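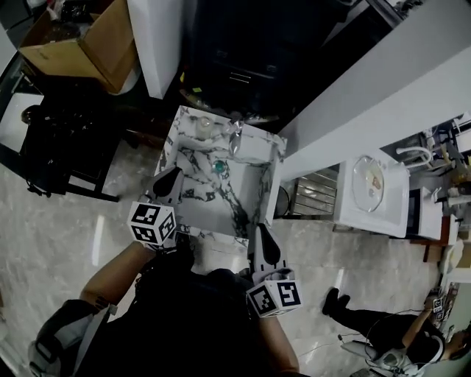
A clear bottle and a small container in a marble-patterned tray or shallow sink.

Hui-mei Chu takes over the state fuel pricing board this September, and the coverage so far has been about her résumé. It's a good résumé. She ran the wholesale desk at Burard, she sat on the pipeline safety panel, and she can read a balance sheet without an aide leaning over her shoulder. I have no quarrel with any of that. My quarrel is with the idea that a new name on the door changes what goes on behind it.

We've had 3 chairs in the time I've been writing this column. Each one arrived promising open books. Each one held a round of meetings with staff, shook hands with the station owners, and said the word "transparency" often enough that the local radio host started keeping a tally. Then the pricing formula stayed in a drawer.

Take the margin allowance, the slice of every gallon that is supposed to cover hauling and storage. The board sets it twice a year. It publishes the final number and a two-page letter. It doesn't publish what the haulers asked for, or what they said their costs were. When I requested those filings last spring I got 197 pages, and most of the pages that mattered were blacked out. The reason given was commercial sensitivity. Maybe so. But Starano and Leung haul nearly all the fuel on the west side between them, and I doubt either one is in the dark about what the other charges.

Chu said at her confirmation hearing that she would "look at" the redaction policy. I've learned to be careful with that phrase. I look at my gutters every fall.

Then there is the new tracking system. The board bought it from Datotell to follow deliveries from terminal to pump, and the idea was that short loads and watered-down fuel would show up on a screen before they showed up in somebody's engine. The press office says 1,766 stations are now connected. The board licenses 3,620. So fewer than half the stations in the state are on a system we were told would cover all of them by now, and I can't find a schedule for the rest. I asked for one. I was told the rollout is "ongoing," and I'd already gathered that much.

Supporters of the appointment tell me to give her time. Fine. A person can't fix a board in her first week, and I wouldn't trust one who claimed to. But time is also what the last chair asked for, and the one before that, and drivers in the smaller counties kept paying more than drivers in the city the whole while. If the gap is really down to trucking distance, the cost filings would show it. Let people see them.

There's a fair point on the other side. Chu comes out of the industry, and people who come out of the industry know where the padding is. She may turn out to be tougher on her old colleagues than an outsider would be. It has happened in other states – not often, but it has happened. I'd be glad to write that column.

For now I would settle for something small. The next margin decision is due before winter. Publish the requests alongside it, with the haulers' own numbers left in, and hold the hearing at an hour when a person with a job can show up. The last one was at 10 a.m. and the public comment period was over before lunch. I was there, along with two lobbyists and a man who had come to the wrong room.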